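**Tonder brings new tray set to shops in April**

Trelliditz. Tonder will start selling its tray set for home tables in April. The set has 4 pieces, and each one can be bought alone. Our first series is 3,888 sets.

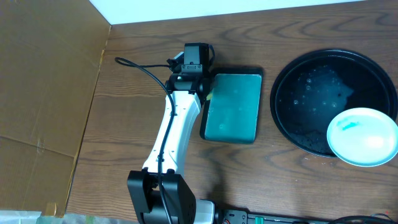

Elsie Faulkner said that she wanted a large round tray and a rectangular one which can share the same wooden table, "also when the table is not so big."

The set will be in 300 shops, with Baxter as our partner for delivery. Shops can ask for samples from the Omari office, before noon.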